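4. Preparing the desk place before assembly

This section is for the room where the Idis desk will stand. Please do these steps before you open the carton with the frame parts. One person needs nearly 15 minutes for the clothing and the small things, and more for the cables.

4.1 Clothing and other textiles

1. Take all clothing from the desk, the chair and the floor. Look also behind the desk.

2. Empty the pockets. Coins and screws that fall on the floor can later scratch the feet of the desk.

3. Lift each piece in the middle and shake it one time. Jackets and shirts with a dark pattern hide small cable ties and clips very well in the folds.

4. Close zippers and buttons, if there are any. Then fold the piece or put it in the basket. Do not hang it over the rail of the desk.
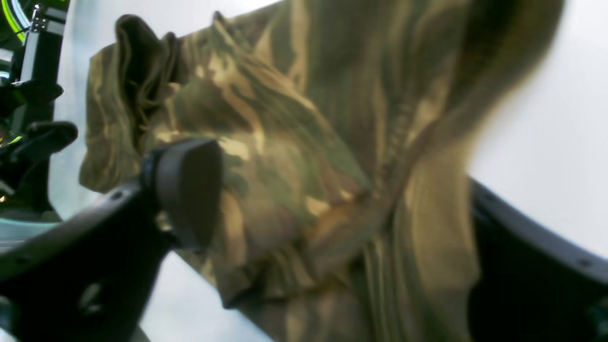

Fig. 7: Camouflage garment, picked up and not yet folded.

Note: Thick fabric which stays bunched takes much place. When you have more than three such pieces, use the large Bondville box and not the drawer.

4.2 Cables under the desk

CAUTION: Switch off the power strip and pull its plug from the wall before you touch the cables. Do not pull on a cable to remove a plug. Hold always the plug body.

1. Go down to the floor and look from the side. From above you do not see the cables that hang behind the rail.

2. Separate the cables in two groups: those which hang from above and those which lie on the floor. The thin ones on the floor are often forgotten, and a chair can roll over them.

3. Find every power adapter. An adapter must not hang on its own cable or rest in a bundle of other cables. Place it flat, with free air on the sides.

4. Remove cloths and bags that hang near the adapters. In the picture at the end of this step there is something of bright blue fabric under the rail, on the left. Such a thing must come away before you continue.
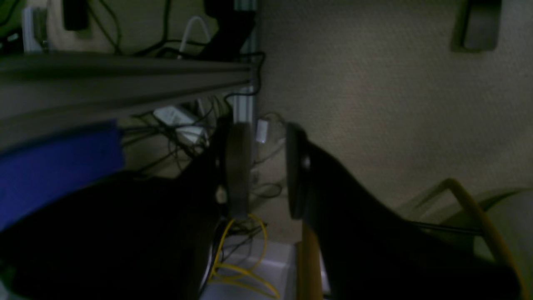
5. Loosen crossed cables with the hand, starting at the loose end. Do not cut old ties with a knife.

6. Put a label on both ends of each cable. Ambros Mösli from our Zollport workshop writes the name of the device and the side (left or right), and we recommend to do the same.

7. Lay the cables in the Berchtold tray, part no. 116. The tray is 600 mm long. If your cables need more, order a second tray and do not press them in.

Note: Leave a small loop at each device, so that the desk can be moved a little for cleaning.

8. Connect the power strip again and test each device. If one device does not start, check first its adapter, then the label.

Continue with section 5, Unpacking the frame parts.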